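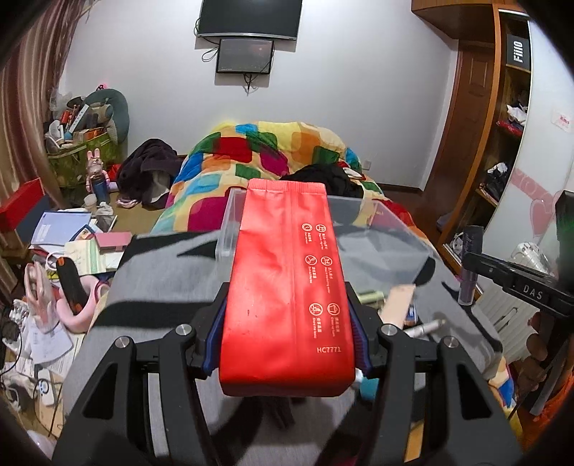
Home | Products | Technical Notes | Archive | Contact

Packaging Notes, January
By Alcides Dantas

Storing dry goods in foil pouches: seal checks and shelf rotation

Foil pouches keep out light and slow the passage of moisture and oxygen. Most of the complaints we handle at Favside have little to do with the foil. They come from the heat seal, and usually from a narrow part of it.

A seal fails in one of two ways. In a channel leak, a fold or a trapped grain of product leaves a thin path through the seal area. In a weak bond, the two inner layers touch but do not fuse, and the seal peels apart under light pressure. Channel leaks are harder to find by eye. Fine powders such as milled tea and spice blends cause most of them.

For small packing rooms we suggest the following routine. Pull 3 pouches at the start of each run and 3 more after any change of film roll or jaw temperature. Submerge each one in a clear tank, apply a partial vacuum and hold for 20 seconds. A steady stream of bubbles from one point is a fail. A few bubbles that cling to the outside and stop are trapped surface air and can be ignored. Record the jaw setting, the dwell time and the roll number with the result.

The Altel plant changed its fill nozzle last fall after a run of some 300 pouches showed product dust in the seal area. The new nozzle sits lower in the pouch and closes before it lifts. Jaw temperature was left alone.

On storage: keep filled cartons off the floor and away from outside walls. Foil creases when cartons are overpacked, and repeated flexing along a crease can open pinholes in the metal layer. Date codes should face the aisle. Rotate by pack date, with the oldest stock at the front.

The Olteanu warehouse has moved to the Didex label format. Customers receiving from that site should update their scanner settings before the next delivery. The old format will be accepted through the end of the quarter.

This site uses cookies to remember your settings. Accept | Manage preferences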